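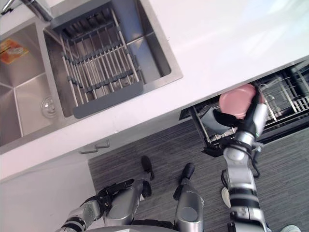 Plate duty at the Nundex, seen from the robot's head.

Friday, August 24, 2018

I have now had the Nundex on trial for 16 days, and several of you wrote to me asking if it is worth the money. I will try to answer in order, but I am not an engineer, so please do not expect big technical words from me.

First the offer. Putlow rents the robot by the month and sends a person to set it up. In my case it was Xolani Matlala, who stayed the whole morning and was very patient with my questions. The rent is 200 a week, with the service visits included. There is also a cheaper plan, but with this one you wait up to 12 days for a spare part, and I did not want to risk it.

I asked for kitchen work only. The dishwasher is the task I hate the most, and also it is a good test, because plates are thin and smooth and the wires of the rack stand close together. The hand has black fingers and it takes the plate from both faces, as you would hold a book when you pull it from the shelf. My pink plates it holds very well. In the first week it dropped one of them from a small height, and the plate survived. Since the update it did not drop any.

Slow it is. To load the dishes after a dinner for four people it needs nine minutes, and I need maybe three. But during these minutes I sit in the other room with my tea, so I do not count them as lost.

What I like less:

The bowls. It puts them too flat and the water stays inside. Xolani says the next update in May will bring a better way for deep dishes, and May is very far away for me.

The feet. It walks on two legs, and on my carpet it walks nicely, but every time it turns I want to move my own toes. You get used to it after some days.

The roll-up rack over the sink. I asked the robot to leave the glasses on it for drying, and it understands this only if the rack is fully open. When I roll it halfway, it stops and waits for me. A message on the tablet would help, at the moment there is only a short sound.

My neighbor Aranka Hegedűs came to look at it twice. She runs a small guest house in Brurkirdale and she thinks about renting one for the breakfast dishes. I told her to ask for the trial first and to try it with her own cups, because hers have very small handles.

I also compared with the offer from Bañuelos, but they have only an arm fixed on the counter, and I do not want to lose this free space next to the sink. For a bigger kitchen it can be a good choice.

I will keep the Nundex for one more month. If you have questions about the contract, write them in the comments and I will look in my papers.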